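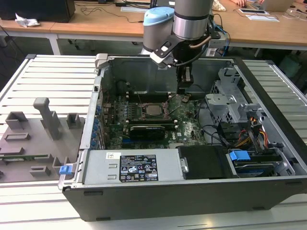
The Gaketti Bench Stool, One Winter In

I bought the Gaketti bench stool in December, after my lower back had finally had enough of the old kitchen chair I'd been dragging out to the workroom. I fix up old desktop computers as a hobby (my sister's word for it is hoarding), and an evening of that means a lot of leaning forward, squinting, sitting back, and leaning forward again. So this is a review of a stool, but it comes from somebody who has put some real hours on it and has grown awfully fond of it along the way.

The box came with the seat, the post, the foot ring, five legs and a bag of bolts. Putting it together took me 70 minutes, and I'll own up to spending a good part of that hunting for my reading glasses. The instructions are one folded sheet of drawings with no words at all. They're fine until you get to the foot ring, which will go on upside down quite happily and then slide to the floor the first time you rest your heels on it. Mine did that twice before I caught on!

Once it's together, though, what a comfortable thing it is. The seat is wide and a little dished, with a front edge that slopes down so it doesn't dig into the backs of your legs. I'm tall and my neighbor Dwynwen Owen is not, and she sat on it for a whole evening of jigsaw puzzling and tried to take it home with her. The lever works from either side, and the height goes low enough for a regular desk and high enough that I can look straight down into whatever I've got open on the table.
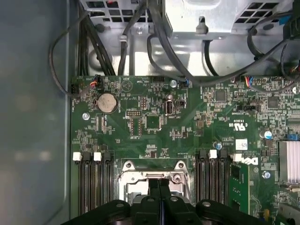 Motherboard and drive cage, seen from above.

That matters more than I would have guessed. On the kitchen chair I was always peering in at a slant, and I'd stand up to see properly, then sit down, then stand up again. Now I stay put and my knees thank me for it.

A few grumbles, to be fair. The casters are hard plastic and they're loud on a bare floor, so I swapped them for a soft set from Rowlands that cost me 8 dollars and pushed right in. The fabric holds on to every crumb and every bit of thread. And the post has started giving a small sigh when I sit down, which I've gotten used to, but a quieter person in a quieter house might not.

I did try the Diden saddle stool before this one, at Priit Paju's shop, and it's a handsome piece of furniture. I just couldn't get on with the shape. Priit swears by his and says it takes a month to break in (the stool or the sitter, he didn't say). If you ride horses you may have a head start.
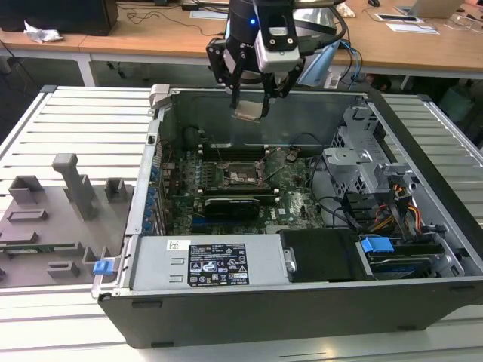 Tower on its side, with the graphics card and memory slots in view.

As for price, I paid 70 dollars on sale. For that money I'd buy it again tomorrow, and I'm half tempted to get a second one for the sewing table. Just check the foot ring before you tighten anything.

Recent reviews
Gremham clamp lamp, long-term update
Rowlands soft casters for hard floors
A 1,000-piece puzzle board that fits under the bed
Diden saddle stool: first impressions

We use cookies to remember your preferences. By continuing to read, you accept our cookie policy.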